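April

Up before six and couldn't get back to sleep, so I started on the bathroom things while the kettle boiled. Huguette rang at seven to ask if the key for the storage locker had turned up. It had, in the pocket of my grey coat, and I told her I'd drop it off after lunch.

The rack is the last thing to sort out. I bought it for the flat on Gilbert Street, and it was never the right width for anything there. Paid $164 for it and two towel rails, which I still think was too much. White wire, three levels, with a wood board on each. Évan says it would do for the laundry at the new place. I want it beside the toilet, with the paper on the bottom shelf and towels on the other two. We left it there. He'll be at work when it goes in anyway.

Everything for it was down on the floor by mid-morning and the shelves were still bare. I kept stopping. First the phone, then Anatole at the door with the mail, then I read the whole of the Dillar catalogue standing up.

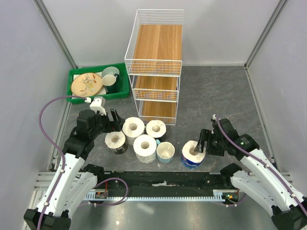
Toilet paper takes more room than I allow for. We had packs in three different cupboards, some bought by me, some by Évan, and neither of us had looked before buying more. The plain white rolls will go on the rack. One still in its plastic can go to the back, as a spare.

The green tray I'm less sure about. It has been holding dishes since we gave up the big drainer, and it had a plate and the teal mug in it today. The plate is the peach one with the branches and leaves on it, from Gwenaël, and I would be sorry to chip it. I'll carry it over on my lap – the mug can take its chances in a box. The little light-blue cup can go in the bathroom for toothbrushes. It's too small for coffee.

Took the key over to Huguette at two. She gave me soup and a bag of lemons, and we talked about her knee. She sees the specialist again in 30 days and isn't hopeful. Walked home the long way past the school. The plum trees are almost finished colouring up.

Alois phoned after supper. He can bring the van at four if we have the boxes downstairs by then, and he wants help with the washing machine. I said Évan would do it. I haven't told Évan yet.

Lemons are in the fridge. Must find the tape before bed.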